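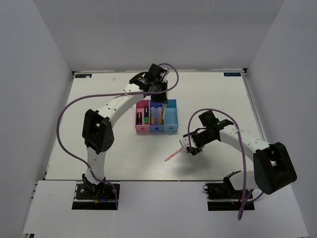
Datasets > Jidthorpe > Marker sorting

# Marker sorting, data card

Wednesday, November 10, 2021, by Mahsa Kiani

Markers go in three joined bins, by colour. I doubt "colour" is as clear a label as the old card claimed. Cap or body?

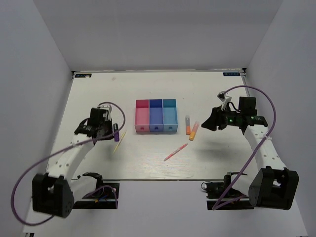
1 min read

Don't treat an empty bin as an error.
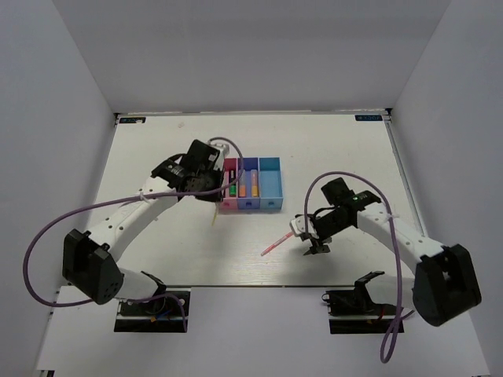
*Fig. 3: Two in the middle bin, none in the light blue.*

Comments

Pouran Yazdani: Cap, surely?

tehrani7: Not convinced.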